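Journal > Moving > Hundbridge to Grivmont

Saturday, January 7, 2023

Second survey completed. Total volume now stands at 2246 cubic feet, up from the first figure by the contents of the loft, which I had left off the form.
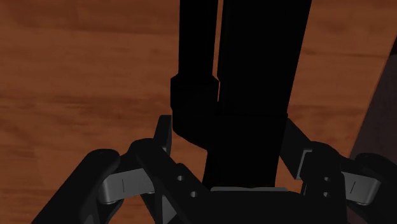
Kvaran quoted for one truck and a fixed price, mileage included up to 244 miles. Preltby quoted by the hour with a minimum of 9 hours and a separate charge for stairs. On paper Preltby is cheaper. With the loft added, their crew would run over 9 hours, and the hourly rate after that is higher. I have asked both for the overtime terms in writing.

Parking is unresolved. The truck needs a clear length of curb at Hundbridge, and the permit office wants the plate number, which Kvaran will not release until the deposit is paid. At Grivmont there is a loading bay, but the height limit is posted only at the gate and I did not write it down. Must call.

Packed 2 cartons of books in the evening. Used small cartons, spines down, paper in the gaps. Both closed flat. The tape from the hardware store splits when pulled fast; switched to the wider roll.

Insurance: Kvaran covers breakage only in cartons their own crew has packed. Dishes therefore go on their list, books on mine. Deposit is due before the end of the month for a February date. Boiler manual still missing.

2 comments | 9 shares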